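Cuaderno del taller de teñido
Jue 21 de febrero

Sigo con el problema del negro que se va. Resumo primero lo anterior para quien lea esto sin las hojas viejas: el negro reactivo sobre algodón nos sale bien el primer día y después de varios lavados se pone marrón, sobre todo en las costuras y en los dobleces. El hilo de las costuras es poliéster y no toma el tinte, eso ya lo sabemos y no me preocupa. Me preocupa la tela.

Hoy preparé 3 baños. La receta es la misma de la libreta de Jistorero, con 900 gramos de tela en cada baño, pesada en seco. Cambié solamente la sal y el tiempo de fijación:

Baño A: sal como siempre, carbonato a los 24 minutos.
Baño B: sal en 2 veces, carbonato a los 24 minutos.
Baño C: sal en 2 veces, carbonato al final y el doble de tiempo quieto.

El termómetro de la olla grande marca 2 grados menos que el otro. No sé cuál de los dos miente. Usé siempre el mismo, así al menos el error es igual para todos. Hay que comprar uno nuevo, lo escribo aquí porque en junio ya lo escribí y no se compró.

El tinte es de Kutwood, el bote abierto. El bote cerrado lo dejo para repetir. El polvo del bote abierto tenía grumos en la orilla, lo pasé por el colador fino y se deshizo sin dificultad con agua tibia. Si alguien lo usa, que cierre bien la tapa, por favor – el seguro de plástico está roto y parece cerrado cuando no lo está. 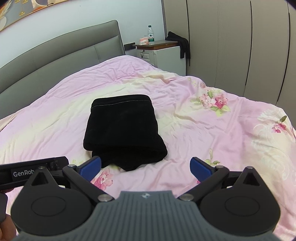
Después del baño, enjuague frío hasta que el agua salga casi clara y luego enjuague caliente con jabón. El A soltó mucho color en el caliente, más que los otros. El B y el C se parecen y con los ojos solos no me atrevo a decir cuál es mejor. Con la tela mojada todos los negros son bonitos, por eso no apunto nada del tono hasta mañana.

Una duda con el agua. Las notas de Cartwright, que tengo fotocopiadas, piden agua blanda y la nuestra es bastante dura. Eché el suavizante de agua en los tres baños, pero a ojo, y esto es un fallo mío. La próxima vez lo peso.

Prueba de frote con paño blanco, en seco, sobre los retales de la semana pasada (no los de hoy): el retal sin segundo jabón mancha el paño, gris claro. El retal con segundo jabón casi no mancha. Esto confirma lo que pensaba, que una parte de nuestro problema es tinte sin fijar que se queda encima y engaña. Entonces el segundo jabón se queda como paso obligatorio, aunque gasta agua y tiempo.

El encargo de Onside es para camisetas y quieren negro profundo, sin reflejo verde. Con esta luz del taller el reflejo verde no se ve bien. Para juzgar hay que salir al patio por la mañana, con las muestras ya planchadas.

Pendiente:
– planchar y etiquetar A, B y C
– lavar la mitad de cada muestra en la lavadora, a 40, con jabón normal
– guardar la otra mitad en la carpeta, sin luz
– pesar el suavizante
– preguntar el precio del fijador líquido, que se nos acaba
– limpiar la pila pequeña, quedó una raya azul que no sale con esponja

Error en la hoja anterior: donde puse "carbonato 20" hay que leer "carbonato 24". Lo corregí a lápiz.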